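Section 6. Running the kettle demonstration for visitors

Read this section before the open day, not during it. It covers the Semple station only. Reception, badges and parking are in Section 2.

6.1 What the demonstration is supposed to show

The station repeats one short hotel-room job: fill a kettle from a bottle, close it, set it on its base. The Havero sales sheet calls this "everyday autonomy." Please don't use that phrase with visitors. The arm learned one job at one counter, and at the Bestthorpe visit in August it did that job well until Taner Gökçe moved the kettle a hand's width to the left. Say what it does and let people judge.

6.2 Before the doors open

1. Switch on the controller and wait for the steady green light. A blinking light means it is still loading, whatever the screen says.
2. Run the homing routine twice. The second run should end in the same place as the first. If it doesn't, call Innes Galbraith and leave the arm alone.
3. Set the speed to 21. The dial goes to 100, and someone will ask to see it. The answer is no.
4. Pour 600 ml of water into the bottle and take the cap off. The arm can't do caps.
5. Leave the kettle base unplugged. The job ends with the kettle in place, and there is no reason to boil anything.

CAUTION: Water and electrical equipment share this counter. Keep a dry towel within reach and stop the arm at the first spill. Do not wipe the counter while the arm is powered.

6.3 Showing the job by hand

Always do the job yourself first. Visitors have no idea how much is going on in a pour until they see a person do it slowly, and it gives them something fair to compare the arm with. 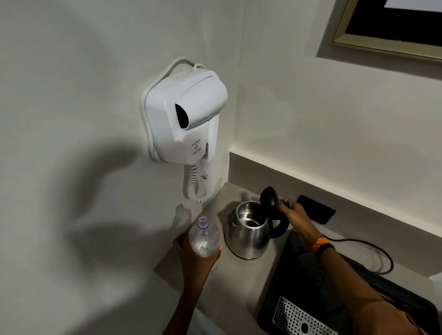
Pouring is where Jumska's claims need the closest look. The brochure says the software "understands containers," but we have only seen it cope with containers it was trained on. When you do the hand version, point out that a person uses both hands without thinking about it: the right hand on the open lid, the left tipping a clear bottle toward the kettle. Our station has one arm. It has to open the lid, let go, and then pick up the bottle, so a lid that won't stay up ends the run. Mention this before someone in the group does.

6.4 Running the arm

1. Ask everyone to stand behind the yellow line. Children too, and anyone from Havero.
2. Empty the kettle, close the lid and put it back on its mark.
3. Press START once. Pressing it again restarts the job from the beginning, with the bottle possibly still in the gripper.
4. Keep one hand near the stop button until the arm is parked.
5. Write the result on the log sheet. A run you had to help with is a failed run – no half marks.

NOTE: Error 1045 means the camera has lost the bottle. Clear plastic seems to give it trouble, and Jean Cruickshank suspects the window behind the station. Pull the blind and try again. If it comes back, end the demonstration and tell the group why.

6.5 Questions you will get

"Is somebody driving it?" Not at this station. Fergus Niven keeps the remote handset in his office, and it should stay there all day.

"How often does it work?" Read the figure off the log sheet. Do not quote the brochure.

"Would it work in my kitchen?" We haven't tried it in one. Say so.

Return the log sheets to Rory Nisbet at closing, including the blank ones.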